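Unit 4 — Parole hearings, part two

Last time we got as far as who sits on the board. Now the fun part: what they read! A parole file is a strange, wonderful thing, and you'll learn more law from one good file than from a week of my talking.

Please have the Hallent packet read before class, all nine sections. It follows one man sentenced in 1984 in the Karkaveck district, from his first denial to his release plan.

Look for
the risk assessment, and who signed it
any letters from the victim's family
where he planned to live and work

Terms to know: eligibility date, suitability, rescission, conditions of release. Eligible and suitable are two different words — mix them up on the midterm and it will hurt.

Short paper: 800 to 925 words on one denial in the packet. Was the reason given supported by the file? Argue it either way, but cite page numbers. Due February 13, 2025.
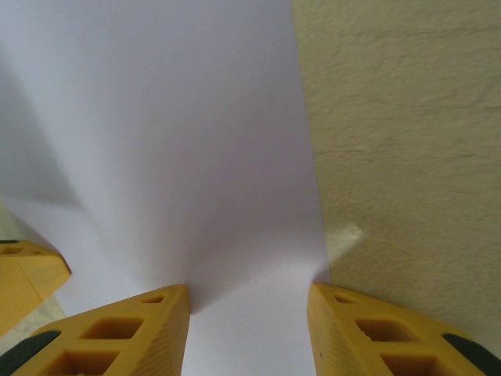

Naledi Nkosi: Does the second denial count as its own decision for the paper? It mostly repeats the first one, but the risk assessment is newer.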